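Drotix > Collections > Household > Bedroom Snacks

# Bedroom Snacks

Bedroom Snacks is a set of still pictures of packaged food on beds. It covers wrapped cakes, cartons, small boxes and the kind of packets people carry in from the kitchen and leave on the covers. It is one part of the larger Kerekes household collection and uses the same folder layout.

## Contents

- 2,548 pictures
- 354 arrangements of snacks
- 12 bedrooms
- 4 bedding types: quilt, blanket, flat sheet, bare mattress cover

Each arrangement has its own folder. Pictures in a folder share the same bedding and the same food, but packets may shift or turn over from one picture to the next.

## What is on the beds

Most of the food is single-serve and sealed. Cakes and pastries in see-through wrap are common, and so are printed bags and small cartons. A good share of the printing is in Chinese. Labels were left on, and we did not smooth out wrappers or turn them to face up. 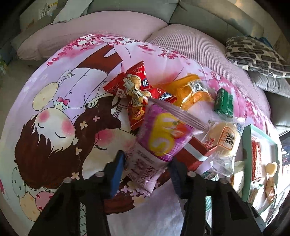
Kerekes Household Notes, no. 12, p. 4

Patterned bedding is the hard part of this set. A pale pink quilt with cartoon figures and cherry blossoms puts faces and round shapes right next to packets that have pictures of their own, such as a peanut-shaped mascot on red or a slice of Swiss roll on purple and white. Printed figures on bedding are never labeled as objects. Pictures on a wrapper are treated as part of the wrapper.

## Labels

Every packet gets one type: `bag`, `wrapped_cake`, `carton`, `box` or `other`. Use `other` when the type can't be told from what shows. A packet partly under another one is still labeled, with `covered` set to `yes`. Text is copied only where it can be read - partial words are kept as they are, so an entry like "YAN" is fine and should not be filled in.

Clear wrap takes the type of the food inside it. Color is recorded for the wrapper first, then for the food if it shows through.

## Known problems

- Red packets lying on top of each other were sometimes merged into one label in the early folders. Trurneo rechecked these in December.
- Glare on clear wrap can hide the print.
- Flavor is not recorded.

## Related sets

Drernis covers the same kinds of food on kitchen shelves. The type names match, but Drernis has no `covered` field - add it with the value `unknown` before joining the two.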